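Condlow cell, progress note for Brakside, June

Short one this time, most of the month went on the fault.

Belt-to-tray runs were going well up to run 37. Then the right arm dropped out mid-reach, no warning, joint error on the pendant and the belt carried on moving. That last bit is the safety matter. The arm stopping should stop the belt and it didnt. Nobody hurt, one box crushed. Logged at Jirnthorpe as fault 2853.

Belt, boxes and tray on the bench, then the hand up close.
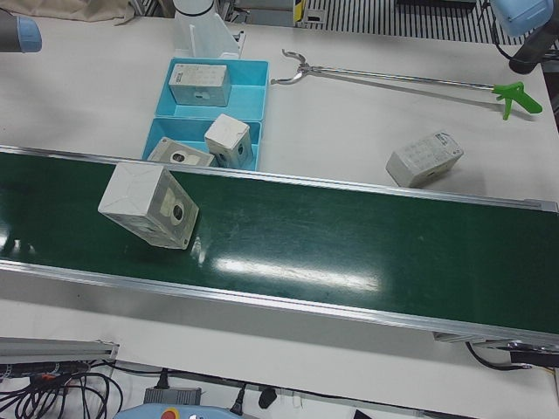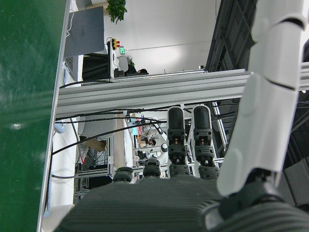
Is the cell safe to run in the meantime?
Only at reduced speed, with one person stood at the emergency stop the whole time. No unattended runs until the belt is wired into the same stop circuit as the arms.

Cause not certain. Omoregie think a cable pulling at full reach, we think teh connector. They are sending a replacement lead, 48 hours once it ships.

Still to do: fit lead, rewire belt stop, repeat the 32 runs lost. Spend is unchanged apart from the lead. Will need the end date moved, figure to follow.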